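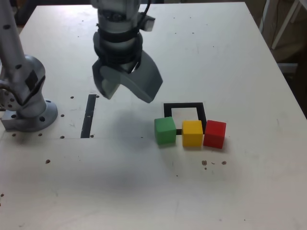 I have bought a lot of blocks over the years. Plastic ones, foam ones, a set of cardboard bricks that lasted one rainy weekend, and a very pretty magnetic set that I'm still finding under the couch. So when I say that plain painted wooden cubes from Halliday are my favorite thing I've brought home this year, please know I've done the legwork!

I picked up the box of 40 in June for the Saturday-style stacking games we run at the Omwood library (we don't stick to one day, the name just hung around), and they've been out on a table nearly every afternoon. I paid full price, and I'd pay it again.

## What you get

Cubes. Solid wood, painted, all one size, in green, yellow and red. There's a cotton bag with a drawstring and a folded card with 5 game ideas on it, of which I've used two. No letters, no numbers, no little farm animals. I love that. Once there's a cow printed on the side of a block, every kid under six wants the cow block, and the rest of the set may as well stay in the bag.

The colors are good strong ones. The green leans toward lime, the yellow is a proper golden yellow, and the red is deep enough that even from the far end of a long table you know which one you're looking at. The paint is matte, and I'll take that over gloss any day. Glossy cubes skate off each other if the table gets a bump. These have just enough grab that a slightly crooked tower will usually forgive you.

## The tape square game

Most of our use comes down to one game, and it needs nothing but three cubes and some black tape. You tape a square outline on a white table, set a green, a yellow and a red cube along its bottom edge, and the job is to move them inside and stack them. You call out the order. Red on the bottom, yellow next, green on top, or any way round you like.

It sounds too simple, I know. My friend Graham Mottram said so, too, and then he played for most of an hour and wouldn't give up his chair. The fun is in the placing. You have to leave yourself room inside the square, and you have to get the first cube down flat and straight, or the second one starts life with a lean. Then the third one goes on and everybody holds their breath.

A few variations we like:

- Call the colors out only once and make people remember them.
- Build with your other hand.
- Start the cubes close together, with hardly any gap, so it's harder to lift one without nudging its neighbor.
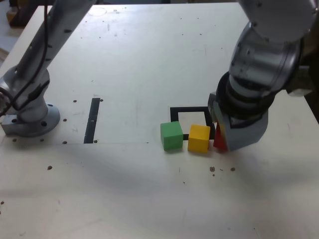 ## How they're holding up

Really well! The finish has gone a bit worn, mostly on the corners, and I think it suits them. I haven't had a splinter or a flake of paint come away in anyone's hand. One green cube got stepped on by a grown man in boots (sorry, Radosław) and came out of it better than he did.

For cleaning I use a damp cloth and then a dry one. The card says not to soak them, so I haven't tried. Our tabletop is in much rougher condition than the blocks are, all scuffs and smudges and little drilled holes from whatever it was used for before, and the cubes sit on it just fine.

## Compared with the Dultatix set

I had the Dultatix cubes before these, and they were nice enough. They came in more colors, including two blues that I could never tell apart under the library lights. They were also lighter, and that was the real trouble for stacking. You'd let go of the top cube and the one underneath would shift with it. With the Halliday ones, you can set the second cube down a little toward the back or off to one side and it stays where you left it.

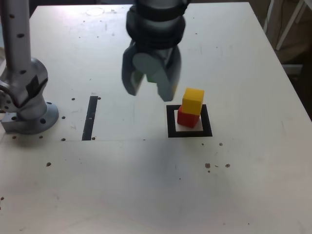 That bit of forgiveness matters more than I expected. Beginners get a stack of two right away and go straight for the third, and the people who care about neat edges can fuss over them as long as they want. Jong-dae Cheon is firmly in the second group. He lines up every face with his thumbnail and then gets up to check it from the side.

## Small complaints

The bag is too small. All the cubes fit, but only if you pack them in rows, and I don't have the patience at closing time. I've moved ours to an old bread tin.

I'd also like to be able to buy more of one color. Red is always the first to wander off, and for now you have to order a whole new box to replace a couple of strays. I wrote to Halliday to ask, and they were friendly but said there's no plan for it yet.

And the game card is printed in pale gray on cream. Bring your reading glasses, or make up your own rules like we did.

## Would I buy them again?

Yes, and I already have. The second box is going to my sister in Clilville, along with a roll of black tape.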